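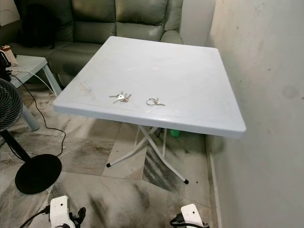

Friday, just gone four, and Vorkumus is on run 42. The target is 100. Keys today. Cups were last week, easy by comparison.

Drivura trains its machines by remote control: a person works the arms from a second set, the software keeps every move. Slow going. Small metal things are the worst, they slide, they lie flat, and one bad angle means starting agian. An operator gets about 19 minutes before the wrists complain.

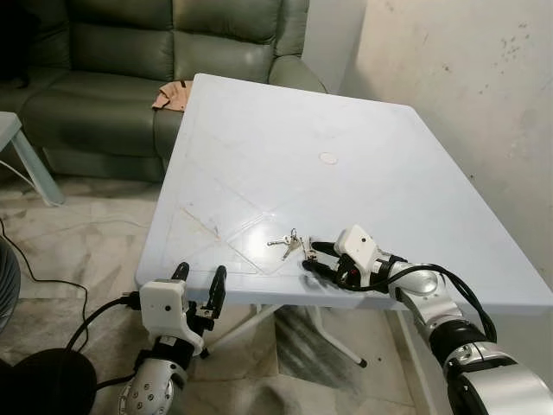 Right-hand gripper at the keys, left one open by the table edge.

Next up, Oltard. Door handles, 11 kinds of them.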